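Wolluneo Home Inventory — Set-up Guide
Section 3: Sorting and labeling your first room

You have the app installed and your account is open, so now comes the fun part! By the end of this section you will have one complete room in Wolluneo, with every container labeled and every item searchable from your phone. Pick a small room for your first try. A pantry, a hall closet or a craft corner is perfect, and you will be surprised how quickly it goes once you find your rhythm.

Before you start

You will need:
Your phone or tablet, charged
The sheet of Pirihi labels from the starter pack (120 labels)
A soft dry cloth
A clear table or a patch of floor to sort on
The containers you plan to use

Note: Labels come in two sizes. Use the large ones on smooth, flat sides and the small ones on rims, lids and hang tags.

3.1 Create the room

1. Open Wolluneo and tap Rooms.
2. Tap the plus sign and type a name. Short names work best on the labels — "Pantry" prints more clearly than "Pantry next to the back door."
3. Choose a color. Every label you scan into this room will carry it in the app.
4. Tap Save. The room opens with an empty shelf view.

If you share your home with others, turn on Shared before you save. You can do it later too, but then each person has to accept a fresh invitation.

3.2 Choose your containers

Wolluneo works with anything that holds things: baskets, bins, jars, shoe boxes, the cookie tin full of buttons. Matching sets look great on a shelf, but mixed containers are often easier to tell apart at a glance, so please don't rush out and buy new ones.

1. Group your items by what you use them for.
2. Match each group to a container with a little room to spare.
3. Put small, loose items in solid containers. Keep mesh and slotted baskets for things too big to slip through the openings.
4. Set aside anything you haven't decided on. It can go in a container called "Later" (every home has one!).

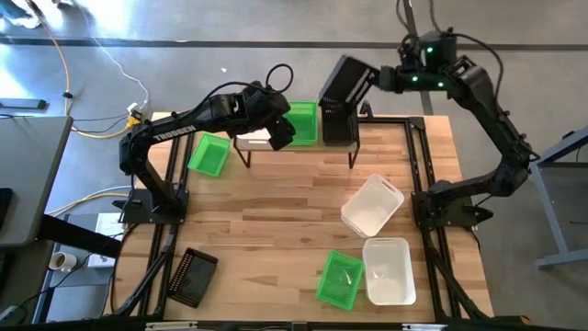 Can I put a label on a mesh basket?
Use a hang tag. Stick a small label to the tag, loop the tag through the mesh near the rim, and scan it as you would any other label.

3.3 Attach and scan the labels

1. Wipe the spot with the dry cloth.
2. Peel one label and press it down firmly from the middle outward.
3. In the app, open your room and tap Add container.
4. Hold your phone over the label until you feel a short buzz.
5. Type a name for the container and tap Done.

Caution: Do not place labels where they can touch food, and do not put a labeled container in the microwave or the oven.

Caution: Pirihi labels are made to stay put. Try one on the underside first if your container is painted, waxed or woven.

If the phone doesn't buzz, move it a little farther away and tilt it slightly. Glare is the usual culprit, especially on shiny lids under a bright kitchen light. You can also tap Enter code and type the characters printed under the pattern.

3.4 Add your items

Now the list starts to come alive.

1. Tap a container to open it.
2. Tap Add item and type or speak the name.
3. Add a quantity if it matters to you. Batteries, yes. Rubber bands, probably not.
4. Repeat until the container is listed, then tap Close.

Tip: Say several names in a row with a short pause between them. Wolluneo puts each one on its own line, and you can fix any spelling at the end.

The basic plan holds 600 items across all your rooms. A counter at the bottom of the Rooms page shows how many you have left, and grouped entries such as "birthday candles, mixed" count as one.

3.5 Stack, nest and move

Containers can live inside other containers. This is a wonderful feature for seasonal things, where three little boxes might share one big basket.

1. Open the smaller container in the app.
2. Tap Move, then scan the label on the larger one.
3. Check that the small container now appears indented in the list.

Moving the larger container to another room takes everything inside it along, with nothing to retype.

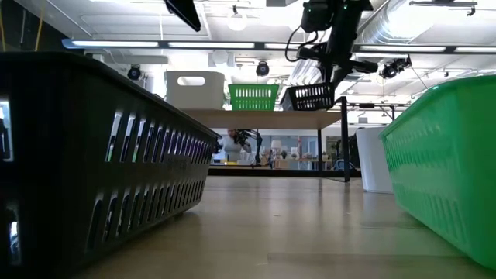
Slotted baskets and smaller containers.

Note: Leave labels facing out when you stack. If a label ends up hidden, add a second one and choose Same container when the app asks.

3.6 Back up your room

1. Go to Settings and tap Rirkik Backup.
2. Choose Weekly or After every change.
3. Tap Back up now and wait for the green check mark.

Keep the app open until the check mark appears. A backup that stops partway starts over the next time you connect.

Your first room is ready. Try it out: tap Search, type the name of something you put away, and see it come up with its room and container. Section 4 covers printing your own labels on plain Ondirport sheets.

Guide last revised 28 September 2025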